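4.3 Teaching Board Poses in Graltau

This section applies to Graltau installations that run the two-arm controller with the head camera. Complete section 4.2 before you begin.

1. Start the controller and open the Poses tab. Confirm that both arms report Ready.

2. Set the left arm as Active and the right arm as Hold. An arm in Hold keeps its position and ignores planner requests.

3. Set the planning timeout to 2000 ms. Shorter values are accepted — but the planner may return no path near the board edge.

4. Select the color profile that matches the room lighting. Run Detect Board and wait for the outline overlay.

5. Move the active hand to the pre-grasp pose and press Store. Enter a pose name of your choice.

CAUTION: Keep clear of both arms while either one is powered. Hold does not remove power from the joints.

NOTE: Run Detect Board again whenever the board has been moved. Stored poses are relative to the board frame.

6. Select Preview and check the planned path of the left arm before you press Run.
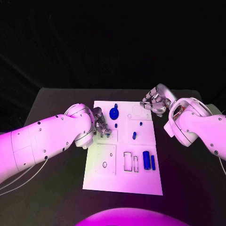
Hanneke Peeters asks whether step 4 must be repeated after a controller restart, as her color profile returned to the default each time. The profile is kept only if Save Session is pressed before shutdown.

7. Press Save Session. Continue with section 4.4, Grasp Force Limits.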